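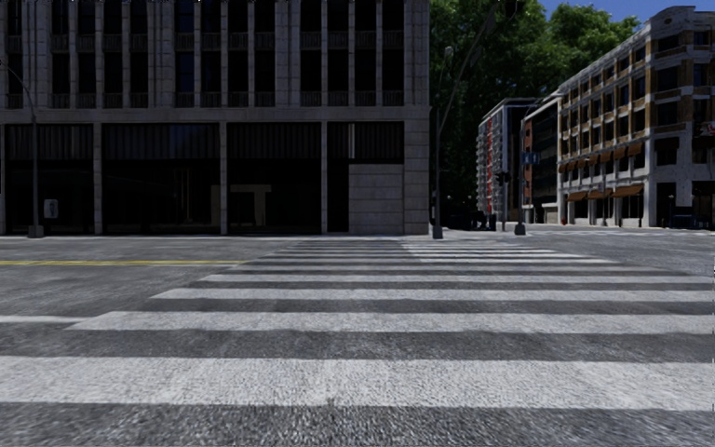
24/11/2018

I gave up the car in the spring and have been walking to work for 52 weeks of the year in my head ever since, although in practice it has been fewer than that. I took the bus when I had the flu, and Karine Lachance drove me for two weeks while I was getting over a bad ankle. The rest of the time I walked.

The walk takes me a little over half an hour each way. I leave the apartment at ten past seven, go down the hill past the Climex building, and turn at the bakery. I used to buy a roll there every morning. I stopped when I added up what it cost me in a month, and now I go in on Fridays only.

People ask about money first, so I'll start with that. I had put aside 2,000 dollars for repairs on the old car, and the mechanic wanted more than that. I sold it to a guy in Pranton who wanted it for parts. The repair money paid for a good coat, two pairs of shoes, and a bus card, and most of it is still in the bank.

The shoes matter more than the coat. My first pair were running shoes, and they were fine until the heels went. The second pair are plain brown walking shoes from Bogale, one size up so I can wear thick socks. They took a while to break in. I keep a different pair under my desk and change when I get there.

The bag took me longer to work out. A shoulder bag pulls to one side and by the end of the week my neck hurt. I have a small backpack now with a lunch box, a rain shell and a dry shirt in it. The laptop stays at the office unless I really need it. 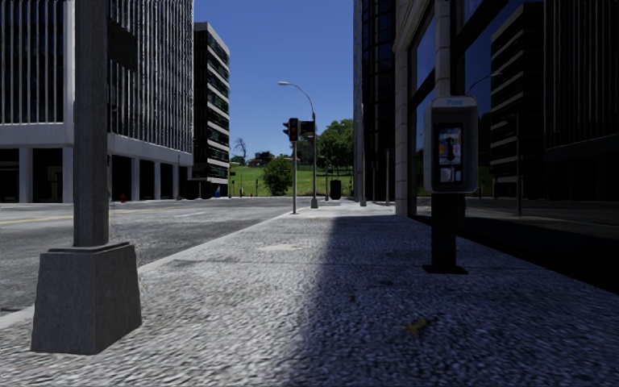

Sun on one side of the sidewalk, shade on the other.

In July I picked my side of the street by the shade. Now I do the opposite, even if it means an extra crossing. Hawi Habte from work thinks this is silly, but she parks in the garage and walks as far as the elevator.

I sleep better. I haven't lost any weight, probably on account of the rolls. I listened to podcasts at first and got tired of them, so most days I don't listen to anything. I have written a good part of this blog in my head between the bakery and the office, and then forgotten a lot of it by lunch.

The things I miss are the big grocery run and visiting my aunt in Brornon. The bus out there leaves every two hours on weekends and the last one back is too early for supper. I rented a car for her birthday and will do that again in December. Groceries I now carry home in small amounts, which means I have run out of milk 14 times, by my own count on the fridge calendar.

Next I need something for ice. Karine swears by the rubber kind with little spikes that pull on over the shoe. If anyone has worn those on a hill, let me know in the comments how they held up.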